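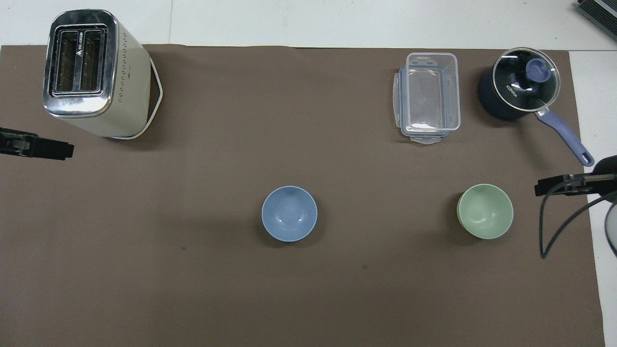
A toaster doesn't live anywhere, it just gets shoved, was how Dalal Fakhoury put it in the first round of talks, and the line has stuck with us through the whole of the write-up. Shoved is the right word for most of what follows.

Figure 2. Worktop items on the mat: two-slot toaster, clear clip container, saucepan with glass lid.

4.2 Shared surfaces and the problem of the awkward item

The sorting task came after the diaries (Section 4.1) and used the same sort of things people had written about. Ordinary stuff. A toaster, pans with and without lids, food boxes, and so on, put out on a brown-grey mat over a white tabletop (Figure 2). Participants were asked where each thing would go at home if the worktop had to be cleared for a meal, and then where it would go if the worktop had to be cleared for good. Two questions, same items. The gap between the two answers is what we were after.

Thirteen households took part, all from the Zurkance flats, all with a galley kitchen and 700 mm of clear worktop between sink and hob. That width matters. In the earlier Skitonum work the kitchens varied a lot, and it was never clear whether people kept the toaster out by choice or by lack of a cupboard deep enough to take it. Fixing the worktop takes one of those away. Not both, see Section 6.

The diaries gave us 2,932 entries in all. An entry is one thing moved from one place to another and written down, with a word or two on why. Kettle to windowsill, need room for board. Pan to oven, visitors. We coded them with the Foller scheme, slightly cut down (the outdoor codes were dropped, as was "mend"). Coding was done by one author and checked by the other on a share of the entries; disagreements were nearly all over what counts as "put away" and what counts as "out of the way". We come back to that below.

4.2.1 Shape, not size

People did not sort by size. We thought they would. What came up over and over was whether a thing had a side that could go flat against another thing. A rectangular clear box like the one in Figure 2 is easy by this measure, and was called easy by nearly everyone – it stacks, it goes on its end, it can be filled with other small items and so stops being a thing at all and becomes a cupboard of sorts. The clips were the one complaint. Clip tabs stick out, and a tab that sticks out catches on the next box. Several people keep lids and boxes apart for this reason and then lose the lids, and the diaries have long runs of entries which are simply a hunt for a lid.

The saucepan is the other way about. The one in the figure has a long handle, running out at a diagonal, and a knob on top of the lid. Nothing goes on top of a knob. Nothing goes next to a handle either, or not on that side. When asked, participants would turn the pan first, then turn it again, then say where it went. Turning seems to be part of the thinking. One household talked only about handles for some minutes: which way they face on the hob, which way in the drawer, who gets told off for leaving them over the edge.

There is a small hanging hole at the end of that handle and it was noticed far more than it is used. Most people said they could hang it. Few had a hook. The answer to the second question (cleared for good) was often "I'd get a hook", and this is a good case of the gap we mean. A plan for the item exists, it is a decent plan, it needs a drill.

Lids deserve their own paper. Briefly: a lid kept on the pan takes the pan's space upwards, a lid kept off it takes space sideways and has to be looked for. People who cook every day kept lids on. People who cook less kept them in a rack or behind something. Glass lids were kept on more than metal ones, and the reason given was worry about chips, though being able to see in came up as well.

4.2.2 The toaster

Toasters are awkward in a way that none of the Foller codes quite catch. Used daily, or near enough, for a few minutes. Crumbs underneath and inside. A cord. Slots on top so that nothing can be left on it, although things are left on it, post mostly. In the diaries the toaster is the most moved item after the chopping board, but the distances are tiny. Pushed back. Pulled forward. Pushed back and turned. Very rarely does it get to a cupboard and when it does it is out again the next morning.

Mudassar Rana kept the fullest diary of anybody and his entries for the toaster read like tides. Forward before eight, back by nine, forward again some evenings. He had at no point in the diary written that it was put away. Asked about this in the sorting task he said it was away when it was against the wall, and seemed suprised that there was any other view.

So, "away" for the toaster is a position on the worktop and not a place off it. We had coded those entries as "out of the way", and after the task went back and recoded them. Table 5 has both versions. The recoded one shows a much tidier set of kitchens from the owners' own point of view, with no change at all to how much worktop was free. Both are true. A visitor would see clutter and the owner would see a thing where it belongs.

Looks had some part in it. A pale toaster with a bright metal top was said to be one that could stay out. Pans were judged on colour too but less, and only by those with open shelves. We did not ask about looks and should have. A question on it is in the schedule for the next round.

4.2.3 Clearing for a meal, clearing for good

Under the first question things went up, back or into the oven. The oven is the great hiding place of the small kitchen and shows up in the diaries mainly in December. Pans go in it because pans can stand the heat if forgotten; boxes don't, for the same reason, with one bad memory reported. Toaster to the floor, in 2 households, by the door, cord wrapped round it.

Under the second question the answers slow down. Boxes were still quick. Pans needed a condition (a hook, a deeper drawer, fewer pans). For the toaster many simply refused the question. You can't clear it for good, you'd have to stop having toast. One went as far as the grill pan and then took it back.

Lakatos units, the slide-out sort fitted in the end flats, made less difference than hoped. They take boxes very well. They take pans if the handle is turned to the back, which people don't do as it then has to be reached for over the pan itself. Toaster fits on height, cord gets trapped. The fitters had clearly pictured boxes.

4.2.4 Some limits of the task

A mat is not a kitchen. No plugs near, no damp, nobody else trying to get at the sink. Things laid out with space round them look easier to store than the same things in a heap, and we think the first answers were a little brave because of it. Order may matter as well; whoever began with the boxes tended to go on in a cheerful mood and whoever began with the pan did not. We did not vary this properly. The diary entries are the stronger evidence and where the two disagree we have gone with teh diaries, as in Table 5.

Cleaning was left out alltogether. It is dealt with in Section 4.3, along with the crumbs.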